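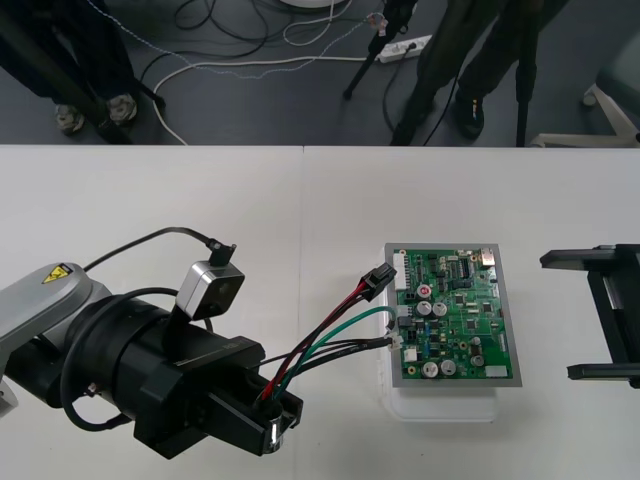 *Red, black and green wires, white table.*

2020-05-01

Quick one tonight. Well, meant to be quick. Finally rewired the doorbell.

Background for anyone new - we moved into the Homwood flat in January and the bell didn't work. Not a peep. There was a button, there was a box in the hall, there was a lot of paint over both. I put a note on the door saying KNOCK LOUD and then left it there for months, as you do. The postman knocks like he's raiding the place. Everyone else taps twice and goes home. Missed two parcels and one visit from Saadet, who stood outside with a cake and then left with the cake. Still cross about that.

So. Lockdown, no excuses left. Got the screwdrivers out.

First job was getting the cover off the old chime. Four screws, all painted in, one of them chewed to nothing by whoever was here before. Cut round the edge with a craft knife, tapped it, swore at it, went off and had toast. Came back and it just lifted. Inside was a dead moth and a label with 3631 written on it in biro. No idea. Ekrem thinks it's a part number, Līga thinks it's somebody's alarm code. I've kept the label anyway.

The chime itself was fine!! Ding and dong both worked when I pushed them with a finger. It was the wire from the transformer that had gone - somebody had twisted it together at some point and wrapped it in what looked like parcel tape. Turned everything off at the fusebox, checked it was off, checked again. My dad rewired a lamp once without checking and we heard about it every Christmas. The mains side I didn't touch at all, Bülent Canpolat downstairs is a proper electrician and he talked me through which bit was which from the bottom of the stairs, well over two metres away. Low voltage side only for me. He was very firm on that.

New bell wire came from Collet on the high street, who are doing orders through the door. You shout what you want, they put it on a chair. I asked for 18 metres and got a look. Didn't need 18. Needed maybe half. There's a big coil of it in the airing cupboard now if anyone wants some.

Running it was the slow part. Along the top of the skirting, round the door frame, little clips every so often. Hit my thumb. Hit the wall. Ran out of clips by the coat hooks so the last bit is held up with blu tack, will sort that. Probably.

Then the button. The old one was brown and cracked and had gone sort of sticky, so that went in the bin. Bought a brass one made by Stilari, more than I wanted to spend but it's the first thing you touch when you come to the house so I talked myself into it. Ivars says it looks like it belongs on a solicitor's. He means it nicely I think.

Power back on. Pressed it. Nothing.

Pressed it again. Nothing. Sat on the step for a bit.

Had put one wire under the wrong screw. Swapped it over, pressed again, and DING - and then no dong. You get the ding when you push and the dong when you let go, and I was still leaning on it like an idiot. Let go. Dong. Lovely sound, much deeper than I expected. The cat left the room and hasn't been seen since tea.

Of course there's no one coming round to ring it. I did it four times myself. Then Bülent came up and did it once from the mat, gave a thumbs up through the glass and went back down.

Note on the door has come down, there's a clean square where it was so now I need to wash the whole door. And the frame really wants painting. I've got half a tin of the Etwood green left from the kitchen, if the lid hasnt glued itself shut. Next post might be that, or it might be the bread, wich is not going well.

Saadet, if you're reading - bell works. Bring the cake when we're allowed.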